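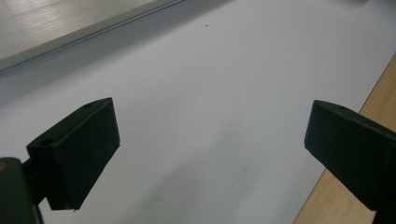

Fig. 1. Fingers open over the paper, nothing in the jaws. Your starting position for every exercise in this handout.

Handout 4: Hand-held gripper, fingers and first grasps
Home Robotics evening course, Plelau shared workshop
Notes by Viera Hrnčiar, updated 2020-08-31

Hi everyone! By now you should all have a working handle and trigger from Handout 3, and if your trigger still sticks, come early and we'll file it down together before the others arrive. Tonight is all about the business end: fitting the fingers, squaring them up, and then spending a good long while opening and closing them over a sheet of paper (more fun than it sounds, I promise).

What you need on the bench

Your handle, both fingers, the bracket and arms from the kit bag, the small hex key, a soft pencil, a ruler and a big sheet of plain white paper. Please take the matte paper from the drawer under the window and leave the glossy stuff alone. I used glossy paper my whole first winter and got glare in half of my recordings. Tape the corners down if your bench is slippery.

The files are on the workshop computer in the folder called Stekon, which was my name for the first version of this gripper and has stuck ever since. The finger you want is Stekon 173. There's also a 221 in there with a longer nose. It's a nice finger for reaching into mugs, but it flexes when you squeeze hard, so leave it until you've got some practice in.

Fitting the fingers

Start with the left one. Slide the connecting arm into the bracket, put the screw in and stop when it's just snug. Do the same on the right. Now close the trigger slowly and look straight down on the tips. They should meet along their whole length. Mine never do on the first try! Usually one side is a hair low, and you fix it by loosening the screw a quarter turn, holding the jaws shut with your other hand and tightening again while they're pressed together.

Don't crank the screws. The plastic will let you, and then one day it won't, and printing a new bracket takes most of an evening.

If the bottom edge of a finger came off the printer a bit ragged, you can live with that. What you can't live with is a bump on the inner face, where the object sits. Run your thumb along it. Anything you can feel, a pencil will feel too, and it'll roll right out. A few strokes with fine sandpaper wrapped around a flat stick will do it - flat stick, please, no sanding with a bare fingertip or you'll dish the face.

Checking the opening

Let the trigger go completely and measure between the inner faces. Write the number on a bit of masking tape and stick it on your handle. Then close, open and measure again, ten times over. If the numbers wander, the return spring is tired or something is rubbing in the arm. My own spring came from a Stevonex assortment box and I've got plenty left, so just ask.

Next come the servo people (I know three of you went ahead and put a motor in, you overachievers). Run your open and close loop and log the count. My gripper reached 3,925 cycles before the left arm started to click, and the click was only a dry pivot. A drop of light oil and it was quiet again. Write your count down somewhere that isn't the back of an envelope. I lost one whole set of numbers that way.

Paper exercises

One. Hold the gripper with the jaws open and the tips pointing away from you, slightly down. Lower it until you can see a soft shadow on the paper between the fingers. Watch that shadow as you go lower. It gets darker and tighter, and after a while you'll be judging height from it without thinking. I'd give this one ten full minutes.

Two. Make a tiny pencil dot on the paper and bring the jaws over it so it sits in the middle of the gap. Back off, come in from the left, back off, come in from the right. You'll find you're better on one side. Do the bad side twice as much.

Three. Same again with an eraser, then a pencil, then a coin on its edge if you're feeling brave. Close gently, lift, count to three, put it down on the spot you took it from. Draw around the eraser first so you can see how far off you were when you set it back.

Try to keep your wrist still and move from the elbow. When we get to copying these motions onto the Lozano arm in September, every little wrist wobble comes along for the ride. I recorded 617 grasps last spring before I noticed mine, and I threw most of them away. Ouch.

For next time

Bring your fingers fitted, your opening written on the tape and one small household object you think will be hard to pick up. No eggs, please. Read the two pages on friction at the back of Handout 2 if you skipped them (I know who you are), and save your log to the Stekon folder with your first name on it.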